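Subject: Re: [oldhouse-paint] Two colors meeting at an inside corner

> We're about to paint the back room and I can't settle where the light
> color should stop. The long wall will be beige and the short one brown.
> My sister-in-law says to carry the beige 2 inches past the corner and cut
> the line on the flat wall, where the tape will hold. Barico sells a
> corner tape but the reviews are mixed. The house was started in 1777 and
> I don't think it has one straight corner in it.

Stop at the corner. I've done it the other way, in the front hall at the Joditz place, and you see the strip every time you come down the stairs.

Paint the beige first and let it run over onto the brown side. Don't be careful with it. Give it 2 coats and leave it overnight. Next day, run a thin bead of clear caulk down the corner, wipe it nearly all off with a damp finger, and cut the brown in against it with an angled brush. If the corner wanders, follow your eye down it and leave the level in the truck. A line that is dead plumb next to a wall that leans will look wrong from the doorway.

I tried the Barico tape once. It lifted old distemper along with a patch of plaster, so I went back to the brush — your walls may be sounder than mine were. A decent brush runs 40 dollars at Pandico and will outlast several rooms if you wash it the same day.

Dark brown shows every lap mark, so keep a wet edge and do the whole short wall in one go. Close the windows if it's as hot as it was here in August.

The pair you're after, beige against dark brown with a white top running under them: 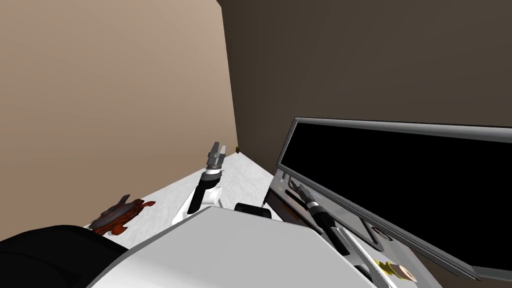 Vik wrote to me off list that the brown should go on first, the beige being easier to touch up afterward. I've never had luck putting a light color over a dark edge, it takes a third coat, but Vik has painted more rooms than I have and says a good primer takes care of it.

If you do use primer, have the store tint it toward the brown.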